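Flendo 壁ぎわ棚 組み立てと設置の手引き
第3章 子ども部屋・遊び場への設置

第2章までで部品の確認が終わり、側板の上下も見分けられるようになったことと思います。お疲れさまでした。あの細長い袋のねじを一本ずつ並べる作業は地味ですが、済ませてあるとこの章がずいぶん楽になりますので、まだの方はお茶でも飲みながら先に片づけてしまってください。

この章では、Flendoの棚を子ども部屋や居間の遊び場に据え付ける手順をご説明します。寝室や書斎に置かれる場合も基本は同じですが、子どもが毎日さわる場所ではいくつか余分に気をつけていただきたいことがあり、そのぶん少し長い章になりました。急いでいる日には始めず、できれば午前中の明るいうちに取りかかるのがおすすめです。

3-1 はじめに用意するもの

棚に同梱されているもの
・側板(左右)
・棚板(幅800ミリ)
・背板
・壁固定用の金具と短いねじ
・調整脚
・六角レンチ
・棚板の落下防止ピン

ご家庭でご用意いただくもの
・プラスドライバー(中くらいのもの)
・巻き尺
・鉛筆と消しゴム
・水準器(スマートフォンのアプリでもかまいません)
・下地探し
・床に敷く毛布か、畳んだ段ボール

電動ドライバーをお持ちの方は、下穴をあけるときだけお使いください。組み立てねじの締め付けに使うと、気持ちよく回りすぎて木口を割ってしまうことがあります。開発を担当したセヴェリン・シュニーダー(Severin Schnyder)も試作の一台目でこれをやってしまい、それ以来、箱の中には必ず手回しの六角レンチを入れるようになりました。小さなレンチですが、なかなか頼りになりますよ。

作業は大人2人で行ってください。背板をはめるところまでは一人でもなんとかなるのですが、立て起こしと壁への固定は、どうしても支える人と留める人が必要です。

3-2 置き場所を決める

手順1 置きたい壁の前に立って、まず幅木(壁と床の境目の細い板)を見てください。Flendoの側板は後ろ下の角が斜めに欠き取ってあり、たいていの幅木はそのまま逃がせます。幅木が厚くて当たるときは、巻末の「厚い幅木のお宅では」をご覧ください。

手順2 壁の幅を巻き尺で測ります。床に近いところ、腰の高さ、目の高さの三か所を測って、いちばん短い数字を採用してください。古い家では上と下で思いのほか違うものです。

手順3 コンセントと電灯のスイッチの位置を確かめます。棚でふさがってしまうようなら、横にずらすか、背板を一枚省く組み方(3-6)をお選びください。

手順4 扉や引き戸を全部開けてみます。窓も開けます。カーテンも引いてみます。カーテンの裾が棚の上の物を毎朝なで落としていく、というご相談は、実は相談窓口でもかなり多いのです。

手順5 床に鉛筆で軽く印をつけ、そこに畳んだ段ボールを棚の大きさに広げて、できれば一晩そのままにしておいてください。夜中に水を飲みに起きたとき、あるいは朝あわてて靴下をさがしているときに段ボールを踏むようなら、そこはおそらく通り道です。

注意
暖房器具のそば、直射日光が長くあたる窓の真下、浴室に接した湿りやすい壁は避けてください。

補足
複数の棚を横につなげる方は、連結レール「Bulo」(別売り)を使います。レールの全長は3,275ミリありますので、玄関や階段を曲がれるかどうか、ご注文の前に一度確かめてくださいね。途中で切って短くすることもできますが、切った側には付属の樹脂キャップを必ずかぶせてください。

3-3 本体を組む

手順1 床に毛布を敷き、左の側板を、穴のあいた面を上にして寝かせます。下になるほうには「L」の字と小さな三角の刻印があります。三角が足もとに来ていれば正しい向きです。

手順2 いちばん下の棚板を差し込みます。棚板には表と裏があり、手前になる角がほんの少し丸くしてあります。指の腹でなでるとわかります。目で見てもなかなかわかりません。

手順3 続けていちばん上の棚板を差し込みます。真ん中の棚板はあとから入れますので、いまは壁に立てかけず、床に寝かせておいてください。

手順4 右の側板をかぶせ、六角レンチでねじを留めます。ここではまだ最後まで締めません。指に軽く手ごたえがあったところで止めて、次のねじに移ってください。

手順5 背板を溝に沿って滑らせます。途中で引っかかったら、たたき込まずにいったん抜いて、側板の上の角を内側へ軽く押してみてください。すっと入ることが多いです。

手順6 背板が入ったら、対角線を測ります。左上から右下、右上から左下。二つの長さがそろっていれば本体は四角になっています。そろっていなければ、長いほうの角と角を両手で抱えるようにして、ゆっくり押し縮めます。

手順7 長さがそろったところで、ねじを対角の順に締めていきます。左上、右下、右上、左下です。

ここで一息入れてください。立て起こす前に、余ったねじがないか毛布の上を見ておきましょう。短いねじが何本か残っているのは壁固定用ですから、そのままで大丈夫です。

3-4 立て起こしと水平出し

手順1 一人が上側を、もう一人が下側を持ちます。下の人は足の側面を棚の底に当てて、滑り止めの役をします。声をかけ合って、ゆっくり起こしてください。

手順2 床の印に合わせて置き、壁に軽く寄せます。

手順3 いちばん下の棚板に水準器をのせ、まず左右を、それから前後を見ます。調整脚は時計回りに回すと棚が下がり、反時計回りで上がります。逆に覚えてしまう方がたいへん多いので、側板の内側に矢印の小さなシールを貼ってあります。

手順4 棚の上の角を指一本でそっと押してみます。かたかたと鳴る脚があれば、その脚だけを少しのばしてください。

補足
畳の部屋では、調整脚の下に付属の丸い当て板を敷きます。半年ほどたつと畳がなじんで少し沈みますので、そのころにもう一度水準器をあててみてください。

3-5 壁に固定する

警告
子どもがいるご家庭では、この固定を省略しないでください。低い棚でも、引き出しや棚板に足をかけて登れば前に倒れるおそれがあります。壁に穴をあけられない賃貸住宅の方は、作業を始める前にレリア(Lellia)の相談窓口へご連絡ください。

手順1 下地探しで柱または間柱の位置を確かめ、鉛筆で印をつけます。石こうボードだけのところには、付属のねじは使えません。

手順2 金具を棚の天板の裏側に仮留めし、壁に当てて穴の位置を写します。

手順3 棚を少し手前にずらし、壁に下穴をあけます。出てきた粉は、この段階で掃除機で吸ってしまうのが楽です。

手順4 棚を戻し、金具を壁に留めます。ねじの頭が金具にぴったり付いたら、そこで止めてください。

手順5 天板の前の縁に手をかけて、手前に引いてみます。ぐらつかなければ完了です。

コンクリートの壁、れんがの壁には専用の留め具が必要です。うちの壁が何でできているのかわからない、という方も遠慮なくお尋ねください。設置相談のカマルル・ナイール(Kamarul Nair)は、壁をこつこつ叩いた音を電話口で聞かせてもらうのが好きで(さすがに音だけで決めることはありません)、そのあと写真を何枚かお願いすることになると思います。

3-6 コンセントを残したいとき

背板は三枚に分かれています。コンセントのある高さの一枚を入れずに組めば、プラグの抜き差しができます。そのかわり、省いた段の上下には必ず棚板を入れてください。棚板がつっかえの役をして、本体のゆがみを防ぎます。省ける背板は一枚だけです。

延長コードを棚の中に通すときは、束ねたまま使わず、のばして側板の切り欠きから出します。手の届く高さに余ったコードを残さないでください。

3-7 棚板の高さと、物の入れ方

棚板の位置は、ピンを差し替えるだけで変えられます。ピンは左右で同じ段の穴に差し、棚板をのせたあと、落下防止ピンを手前の穴に押し込みます。かちっと音がするまで押してください。

本体全体にのせてよい重さの合計は100キログラムまでです。重いものは下の段へ。絵本も、まとめるとたいへん重くなりますので、いちばん下かその次の段がよいでしょう。

小さなお子さんのいるご家庭から教わった、うまくいっている入れ方をいくつかご紹介します。

・いちばん下の段は、ふたのない浅い箱だけにする。中が見えると、出すのも戻すのも早いようです。
・ままごとの道具は、鍋やお皿と食べ物を別の箱にする。食べ物が鍋に入ったまましまわれていても、その日はよしとする。
・パズルは立てて、ピースの箱にゴムをかける。
・大人が管理したいもの(はさみ、小さな磁石、電池)は、いちばん上の段の奥か、別の部屋に置く。
・片づけの箱には余裕を残す。ぎゅうぎゅうの箱は、次の日から使われなくなります。

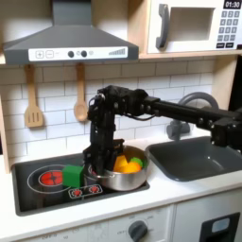

箱の外側には、文字のラベルと絵のラベルを並べて貼っておくと、字を読む前の子も、たまに来るおじいちゃんおばあちゃんも、同じように片づけに参加できます。絵は上手でなくてかまいません。取扱説明書の挿し絵を描いているヨガ・ウィジャヤ(Yoga Wijaya)のところでは、お子さんが自分で描いたラベルがいちばん長持ちしたそうです。積み木の箱に描かれているのがどう見ても豆腐だ、というのも、それはそれで通じるのだとか。

ラベルは、はがせるタイプのものをお使いください。塗装面に強い粘着テープを長く貼ったままにすると、はがすときに塗膜がいっしょに取れることがあります。

棚のとなりに背の低い遊具や机を並べる場合は、棚とのあいだを手のひら一枚分あけるか、逆にぴったり付けるか、どちらかにしてください。中途半端なすきまには指や小さなおもちゃが入り込みます。それから、遊具や椅子が棚へ登る踏み台になっていないか、お子さんの目の高さまでしゃがんで眺めてみてください。大人が立って見ているときとは、だいぶ違った部屋に見えるはずです。

3-8 日ごろのお手入れ

ふだんは、かたくしぼった布でふき、そのあと乾いた布でもう一度ふいてください。クレヨンの跡は、薄めた食器用洗剤を布に含ませて、木目に沿ってやさしくこすります。メラミンスポンジは塗装のつやが落ちますので、お使いにならないでください。

シールをはがした跡のべたつきには、温かい布をしばらく当ててからふき取るのがよく効きます。シールはがし用の溶剤はおすすめしません。

年に一度、たとえば新しい学年の始まる4月などに、次のところを見ておいていただけると安心です。

・壁の金具のねじがゆるんでいないか
・落下防止ピンが全部そろっているか
・調整脚が床から浮いていないか
・棚板の前の縁にささくれがないか

ささくれを見つけたら、付属の小さな紙やすりで木目の方向に軽くこすり、お手入れ用オイル「Gasser」(別売り)を布に少しとって塗ってください。塗った日は一晩、物をのせずに乾かします。オイルを含んだ布は丸めたまま捨てず、水でよくぬらしてから広げて乾かし、お住まいの自治体の決まりに従って捨ててください。丸めた布が自然に熱をもって発火することがあります。

3-9 困ったときは

棚板がかたくて入らない
側板のねじを先に締めきっていることが多いようです。半回転だけゆるめてから入れ、もう一度締めてください。

棚板が少し反っている
梅雨どきなど、湿気で一時的に反ることがあります。裏返して数日使ってみてください。それでも戻らないときは交換いたします。

調整脚が空回りする
脚を一度すっかり抜き、受け側の金具が斜めになっていないか見てください。まっすぐ入れ直せばたいてい直ります。

ピンをなくした
掃除機の中を見てみてください。なければ、部品窓口のレト・グルーバー(Reto Gruber)あてにご連絡いただければ、一袋まとめてお送りします。一本だけでよいのに、と恐縮される方がいらっしゃいますが、どうぞお気になさらず。残りは天板の裏にテープで留めておくと、引っ越しのときに助かります。

子どもが棚板にシールをびっしり貼った
お手入れの項をご覧ください。そのままにしているご家庭もたくさんあります。

引っ越しで運びたい
必ず中身を全部出し、壁の金具を外してから、第2章の順番を逆にたどって分解してください。組んだまま運ぶと、ねじ穴がゆるみます。新しいお部屋では、もう一度3-2から始めてください。壁が変われば、下地の位置も変わります。

次の第4章では、扉と引き出しの取り付けをご説明します。扉をお求めでない方は第5章の保証のご案内へお進みください。

本章の改訂日:2025年10月2日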